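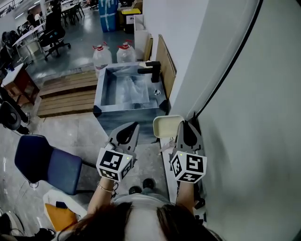
Your supplier's earnings release is not written for you

Apr 3, 2026

I read trucking and freight company results for fun. There, I said it. My sister thinks it's a cry for help. But I spent eleven years booking loads for a small importer (bathroom fittings, then garden stuff, then bathroom fittings again), and you get into the habit of wanting to know how the people moving your boxes are doing. If the carrier is broke, you're the one who finds out at the dock.

So in February, when Norari put out its annual numbers, I made a big mug of tea and settled in. Norari runs trucks and a handful of inland depots, and a lot of small shippers I know use them. The headline word was "resilient." I've come to dread resilient! It's the word a company reaches for when the volume went down and the rates went up and they'd like you to look at the second part.

And sure enough, page four. Fewer containers through the depots, more money per container. Good for them, I mean it. A depot has to pay its people and keep the cranes inspected, and I'd much rather deal with a carrier that makes money than one that's three bad months from handing over the keys. I've done the other thing. We had freight stuck behind a locked gate once for 59 days while the lawyers argued about who got paid first, and I still get a bit sweaty when I drive past that exit.

What bugs me is how the release talks about customers. We show up once, near the bottom, as "customer yield." That's us. We're the yield.

I called Birutė Vasiliauskas, who took over my old desk, and asked what the year had looked like from her end. She pulled up her invoices while we talked. The base rate on her regular lane had hardly moved. But there was a depot handling fee that used to be $243 a box, and it was now $570. Same depot, same box, same forklift as far as she could tell. No letter about it either, just a new line on the bill and a link to a tariff page that wanted a login she didn't have.

Now, I'm not going to tell you that fee is unfair. I don't know what it costs to run that yard. Maybe they were losing money on every box for years and finally did the math. That happens more than shippers like to admit (we're very good at calling a price "the market" when it's low and "gouging" when it's high, and I've been as guilty as anyone). But if I'm a customer and my handling charge more than doubles, I'd like to read why somewhere, in words. The shareholders got two paragraphs on it. Birutė got a PDF.

The usual answer is that she can switch. Go to Mägi, go to one of the little guys. And yes, on paper, there are choices. When I was doing the job I had quotes from all over the place taped to the wall. But look at which depots are close enough to her warehouse to be worth the drayage, and it comes down to 3. One of them doesn't take her kind of freight at all. Another one is Tira, which has been full since before I left. You can guess who the last one is.

I don't think this is a scandal, by the way. I want to be clear on that, as the last time I wrote about depot fees I got an email from Ülle Krūmiņa, who ran a yard for most of her career, and she was pretty steamed. Her point was that shippers leave boxes sitting there for ages, miss their pickup slots, send the wrong paperwork, and then act shocked that storage costs something. She's right. I once forgot a container of shower trays for two weeks. I just forgot it! It was out there the whole time, being looked after by somebody, and I complained about the bill.

So let me say what I'd like to see, and it's pretty small.

First, put the accessorial charges in the annual report. All those fees that aren't the rate: handling, storage, chassis, fuel, the "peak season" thing that seems to last most of the year now. Norari lumps them in with "depot and related income," and related income grew a lot faster than depot income did. If that's where the growth is coming from, say so. The investors should want to know too, since a fee that doubled this year isn't going to double again next year, and I'd be nervous about a profit line that counts on it.

Second, publish the tariff where people can read it without a password. Numlow does this already. Their page is ugly and the table doesn't fit on a phone, but you can see what you'll pay and when it last changed. I've had whole arguments settled by that table.

Third, give notice. A month would do. A small shipper quotes her own customers weeks ahead, and if the handling charge jumps in between, she eats the difference. Birutė ate it on nine orders before she caught it, and she's careful. I wouldn't have caught it until summer.

People will say I'm asking a freight company to behave like a utility, and maybe I am, a little. When there's only one yard you can realistically use, it starts to feel like the water bill. You don't shop around, you just open it and wince.

Anyway, the half-year numbers come out later on and I'll be there with my tea. If the word is "robust" this time I'm going straight to the depot section. And if anyone at Norari is reading, Birutė would still like that login.

Recent posts

What a chassis split is and why you paid for it
Dzintra Zariņš on running a two-truck company
Readers write back: missed pickup slots
Do small importers need a broker? Tímea Hegyi says yes
The slow death of the phone quote
Birutė Urbonaitė: my first year in rail freight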